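9 February 2019

Play kitchen bench, carrying on from the mess I left in the notebook last time. Short version: the pan question is settled for me, the vegetables are not, and I still owe Vibeke a list.

Started the morning with the paint. I'd been putting off the hinges on the little Gromport cupboard, but the second coat on the doors had gone tacky overnight (my fault, I shut the vents) so there was nothing to hang. I propped the doors up on blocks and moved over to the cooking set, which I'd much prefer to be doing anyway!

So, the pan. Kanyarat has wanted a real one in the set from the beginning and I was against it, mostly on weight. I've come around. A real stainless saucepan has a long metal handle with proper rivets near the rim, and you get that shiny inside that every kid I know will stick their face into. The toy pan from the Cleltlow catalog looks sad next to it - thin, with a stubby handle and a bottom that pops in and out when you press it. What I'm less sure about is the length of the handle. It sticks out a long way for a small stove, and in the mock-up somebody is going to catch it with an elbow. Turn it toward the back wall? Then short arms can't reach it. I went back and forth on that all through my coffee and got nowhere.

The vegetables I like a lot. They're bright and chunky, and the leafy bits give you something to grab. The corn with its green husk is my favorite by a mile. Carrot is good too, nice ridges on it. The eggplants are where I get stuck. One is purple and you know what it is right away. The other has the same kind of shape and green cap but comes in red and pink, and when I took the set home my niece called it a pepper, then a strawberry, then "the hot one." I'd call it an eggplant myself, but I'm going by the shape.

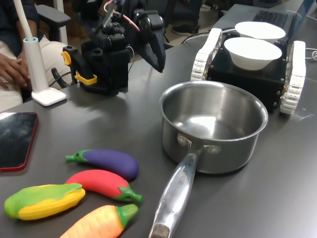 Þórarinn thinks the red one should stay exactly because kids argue about it, and wants to know why every vegetable in a play kitchen has to be one you'd pick out in the store. Fair point, and I wrote it on the card. It'll be a soup ingredient either way.

Scale is the thing I keep coming back to, though. With a real pan the food has to hold its own, and it does pretty well - an eggplant lying by the handle looks like something you'd cook. The Indonitz fruit we tried before looked like candy. I'd rather have a few big pieces than a whole drawer of tiny ones, which end up under the shelves anyway.

Prices, before I lose the scrap of paper: Egilsson quoted 3000 for the full run of wall shelves and 1356 if we skip the corner unit. I'm for skipping it. The corner is where the coats go.

Still to do:

- sand the edge of the stove top, left side, it snags sleeves
- ask Reinaldo if the 2 spare knobs fit the oven door
- wash the vegetables in the mild soap and see if the green caps hold their color
- hinges, once the doors are dry (vents OPEN this time)
- list to Vibeke, with the pan on it and a question mark next to the handle

Nadhirah has the key to the paint cabinet until May, so get the blue out before she leaves for lunch.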